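Zokthorpe Forums > Home & Laundry > Washing and Drying
Thread: Ribbed cotton keeps growing in the wash

millrace_dee
Posted December 27, 2024

I have several ribbed cotton tops that fit fine when I bought them and now hang off me. They haven't faded and the seams are good. They're just wide. The body went out and the length stayed put. I wash cold, gentle cycle, and hang them on a rack by the shoulders. I paid $95 for one of them and would like to get it back to a shape I can wear to work.

Is this the washing or the drying? And can it be reversed?

tollgate6
Drying. Rib knit holds a lot of water and the weight pulls on it. Lay it flat on a towel. You will also do better with a higher spin so there is less water in it to begin with.

Harrow Bend
I disagree on the spin. I ran everything at the top speed for years and got creases along the ribs that never came out. Low spin, then roll it in a towel and kneel on it.

tollgate6
Creases come from leaving it in the drum afterward. I take mine out when the machine stops and have no creases.

Harrow Bend
So do I. I still got them. Might depend on the machine. Mine was an old Dawber top loader.

Nikola Jakubowski
I did alterations for a dry cleaner until last July, so I saw a lot of these. A few things.

If hanging were the whole cause, the tops would be longer. Yours went wide, so look at what the fabric is made of. Plain cotton rib with no elastane has nothing in it to pull the ribs closed again. It opens when you wear it and stays open. A hot wash closes it some, and the first day of wear opens it again.

Check the label. If it says 100 percent cotton, expect this. If there is elastane in it and it still went wide, the elastane is worn out, and heat does that faster than anything else.

millrace_dee
Two are 100 percent cotton. The expensive one is 95 cotton and 5 elastane. It did go through a hot dryer at my sister's place a few times.

Nikola Jakubowski
That would do it. You can take in the side seams, but you can't bring the stretch back.

quillpen
I use the Planell flat rack, the mesh one with two levels. It takes up half the bathroom but the cardigans come off it the right size. Not cheap, and the lower level dries slower than the upper.

Harrow Bend
A towel on top of the dryer does the same job for nothing.

quillpen
For one sweater, sure. I have a family of 6.

Osier
This is what I do now with ribbed things, in order. It won't fix what has already stretched but it has kept the newer ones in shape.

1. Turn it inside out, button it if it has buttons, and put it in a mesh bag. Cold wash, short cycle.

2. Take it out with both hands under it. Don't pull it up by a sleeve.

3. Put it down on a clean table in a heap and find the hem and the neck before you start straightening anything.
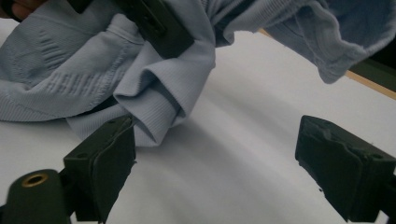

4. Push the ribs together from the sides with flat hands until the width looks right. Measure it against a top that still fits if you aren't sure.

5. Leave it flat until the top side is dry, then turn it over. Mine take overnight in winter.

6. Fold it and put it on a shelf. No hangers.

tollgate6
Agree with all of that except the mesh bag. I find things don't rinse well in them.

Osier
Use a bigger bag, or less detergent. I had that problem with the Imine liquid until I cut the amount in half.

millrace_dee
Thanks. I'll take the expensive one in at the sides and dry the rest flat. Does anyone know if a basic home machine can handle rib knit, or do I need a serger?

Nikola Jakubowski
A basic machine is fine. Ballpoint needle, narrow zigzag, and don't stretch the fabric as it feeds. Baste it and try it on before you trim anything.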